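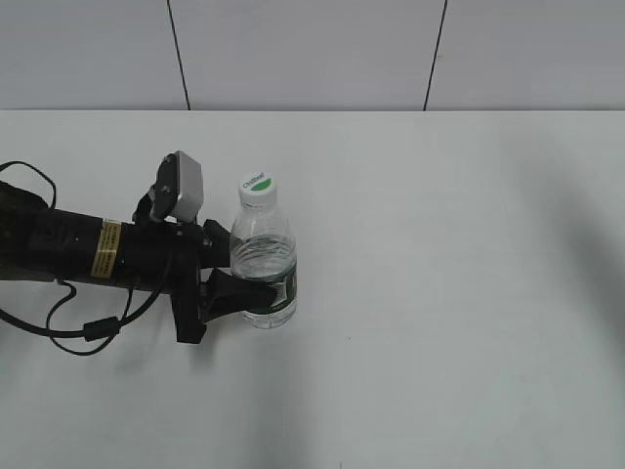
Water bottle on the white table.

I have been trying to drink more water since March. Before that it was coffee in the morning, coffee after lunch, and then a headache on the bus home from Trindgate. I knew what the problem was and didn't do much about it for a long time.

What got me started was moving my work to the white table. My old desk in the Clomosmont apartment had a shelf over it, and everything ended up on that shelf – mail, chargers, a mug from the week before. If I put a bottle of water up there I forgot it by ten in the morning. The table has no shelf. A bottle standing on it is hard to miss.

I did try a few other things first. I downloaded a reminder app and turned it off after two days. I bought a big steel jug, which was too heavy when full and a pain to clean, and it now lives under the sink with the vases. A regular plastic bottle works better for me. It stands up by itself, I can see through the side, and it goes in my bag if I have to leave.

The one on the table is a C'estbon, I think, with the dark green label around the middle and the name in white script. I like the ridges above the label, they make it easier to hold on to. I'm not picky about brands though. Water is water.

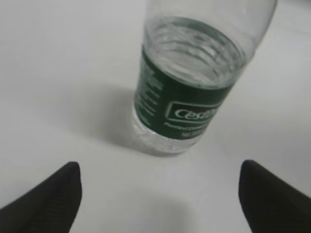
Where the bottle goes

I keep it to the right of the keyboard, a bit farther back than my elbow reaches. I learned this the hard way when I knocked over an open one onto a library book. The library in Drostus charged me 70 for it, which was fair, and I still have the book. The pages are wavy but you can read it fine.

The cap stays on between drinks. It sounds fussy but it takes a second, and I haven't had a spill in the new place.

Mornings I finish one bottle before I go down to Rozīte for bread. The second one is for the afternoon. If I'm working late there may be a third, but I try to stop by eight or I'm up half the night.

Keeping the table clear 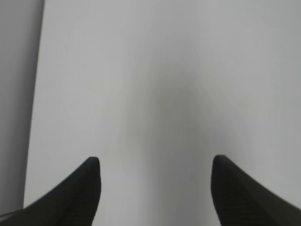 My rule for the end of the day is that whatever I brought to the table goes back where it came from, and then I wipe it down. I use a damp cloth and a drop of dish soap, nothing special. With a surface this smooth and this pale, a gray-white that shows every coffee drip, I'd notice if I skipped a day. The old desk was dark brown and I could go a month without seeing a thing, so I did.

I paid 126 for the table, secondhand, and carried it up the stairs in two trips. A new one close to the same size was 375 and I couldn't see the difference.

As for the water, I'm down to one coffee a day and the headaches are mostly gone. I still don't like drinking it very cold, so I leave it out of the fridge. Next I want to find a better chair – the one I have squeaks.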